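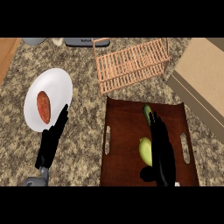 What changes for kitchen staff when robot arms take over part of the prep and serving work?

Mostly the order of the day. The lifting and sorting go to the machines first, and people spend more of the shift checking, restocking and fixing small mistakes.

That was the short version we were given at Ullby, a contract kitchen that opened its doors to visitors in July 2021. I went with a group from other kitchens in the area. Most of us run canteens and wanted to know what the work is like once the arms are in.

Ullby serves 119 meals at lunch on a normal weekday. The project is called Kitima and covers one job only, moving whole produce and dishes between plates, trays and racks. Cutting and cooking are still done by hand. New tasks are tried in simulation before they go to the kitchen floor, and the staff are asked to comment on them at that stage. One cook told us she had a whole routine changed because it put the tray where people reach across to the rack.

We started in the training room, which has a long table and bad coffee. The talk took 20 minutes. Then we were split up and walked through the kitchen.

The shift plan is on the wall by the door. Before Kitima, two people started early to lay out trays. Now one person starts early and the other comes in later and stays through cleanup. Pay stayed the same, we were told, but the later start was not popular with everyone. One man had to change his ride to work. A woman on the same team liked it.

There are 12 people on the kitchen staff, the same as before the project. All of them learned how to stop an arm and clear a dropped item. Four can also change the settings. Those four get called away a lot, and the others said this was the main complaint in May, when the schedule had no time set aside for it. There is an hour for it now.

I asked about speed. The arms are slower than a practiced person, over a short stretch at least. Soft fruit is still mostly handled by hand. Nobody at Ullby claimed otherwise.

The second stop was the storeroom, where the Yule shelving is being moved to make wider aisles. There was not much to see yet.

Lunch was included: soup, bread and a baked potato. Parking is behind the building, and the entrance is on the side street. The next visit on our list is Asex, which has a larger dish room.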